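TEXTILES IN THE HOME — UNIT CODE TX2
Week 5 handout: Colour, dye and laundering

Read this before the March workshop. It replaces the older Week 5 notes, which still had the imperial measurements in them. Bring a pencil and your fibre chart from Week 2.

1. Where colour sits in a fabric

Colour can be added to a textile at four stages: to the raw fibre, to the yarn, to the woven or knitted cloth, or to the finished article. The stage matters for laundering. Fibre-dyed and yarn-dyed cloth has colour right through each yarn, so wear at an elbow or knee shows as thinning and not as a pale patch. Piece-dyed cloth can look much the same when new. Pull a yarn from the seam allowance and untwist it. If the centre is lighter than the outside, the dye did not fully penetrate.

Printed cloth is a separate case. Most printed bedding carries its colour mainly on the face. Turn back a hem and compare the two sides. A strong face and a washed-out reverse usually mean a surface print, and that face will take all the abrasion in the machine.

2. Dye classes you need to know

Direct dyes. Applied to cotton and viscose. Cheap, easy to use, poor wash fastness unless after-treated.

Reactive dyes. Form a chemical bond with cellulose. Good wash fastness once the loose dye has been rinsed away. Poor rinsing at the mill is a common cause of bleeding in a new article.

Vat dyes. Includes indigo. Insoluble in the finished cloth. Generally very good fastness to washing, although indigo rubs off — hence blue marks on a pale sofa.

Acid dyes. Wool, silk and nylon. Fastness varies a great deal within the class.

Disperse dyes. Polyester and acetate. Good wash fastness on polyester, but the dye can migrate under high heat.

Sulphur dyes. Used heavily for black, navy and brown on cotton. Inexpensive, and sensitive to chlorine bleach.

3. Dark colours

Black is the shade people complain about most. A full black takes a lot of dye, and the more dye there is in a cloth the more of it is likely to be sitting unfixed near the surface. Many blacks are also mixtures. When one component fades faster than the others the garment shifts toward green, brown or purple. Fading on a black article is often made worse by fuzz. Broken fibre ends scatter light and the cloth looks grey even where the dye is intact. Washing inside out reduces this. So does a smaller load with more water.

Sort darks by depth of colour first and fibre second. Strong pinks and reds go in their own pile until you have tested them.

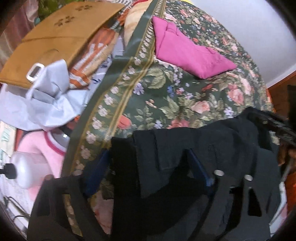
Dark garment on printed floral bedding.
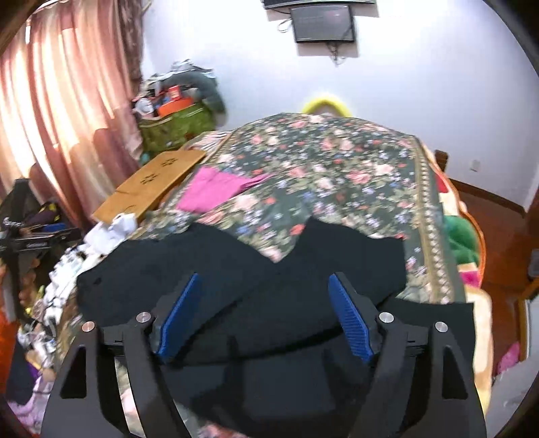

4. Testing for colourfastness at home

The household test is crude but it will tell you whether an article is safe in a mixed load.

Find a hidden area such as an inside seam or hem. Wet it with warm water and a drop of the detergent you normally use. Press a white cotton cloth against it and hold for two minutes. Look at the cloth in daylight. Any visible colour means the article is washed alone or with its own shade. Repeat with cold water if the warm test fails. Some articles pass cold and fail warm, and you can then wash them cold with care.

For rubbing, do the same thing dry. Take a clean white cloth over your fingertip and rub the fabric ten times with moderate pressure. Then repeat on a fresh spot with the cloth damp. Damp rubbing nearly always gives the worse result.

In the laboratory these results are graded against a grey scale from 1 to 5, with 5 being no change. We use the Nakora viewing cabinet in the prep room for grading. Turn the lamp on before you start setting up, as it needs time to come to full brightness. Do not grade under the ceiling lights.

5. Water, heat and detergent

Temperature. Colour loss increases with temperature for most dye classes. Cold washing is adequate for lightly soiled darks. Bedding is generally washed warmer for hygiene, and this is one reason to check the fastness of a printed cover before buying it.

Detergent. General-purpose powders often contain oxygen bleach and optical brighteners. Neither is helpful on dark colours. Liquid detergents usually contain no bleach, but read the label. Measure the dose. Residue dries as a whitish film and is regularly mistaken for fading.

Water hardness. Hard water lowers the performance of detergent and can dull colours over time. Those of you on bore water should note this for the log.

Drying. Direct sun fades many dyes. Dry darks in the shade, turned inside out. Tumble drying adds abrasion and, for cotton, shrinkage.

6. Workshop samples

Each bench will have a tray of 35 cut swatches from the Tarberg sample set. The swatches are numbered on the reverse in laundry marker. Number 51 in the master list was withdrawn and should not appear in any tray. If it does, hand it in at the front.

You will test each swatch for wet rub, dry rub and staining on adjacent cotton. Record grades to the nearest half. Work in pairs and grade separately before comparing. Where you differ by more than one full grade, repeat the test on the other end of the swatch.

7. Reading and written work

Read the Idstead notes on fibre identification, sections 1 to 4, and the dye chapter in the course reader. The Witkowska tables are on the shelf in the prep room and are not to be taken home.

Written task: keep a laundry log for your own household for two weeks. For each load, record the fibre content, main colours, temperature, detergent and drying method. Note any colour transfer and say which article you think it came from, with your reasons. A table is fine. Discussion of the log should be no more than two pages.

Aprons are supplied. Some of the test liquids will mark clothing, so do not wear anything you care about.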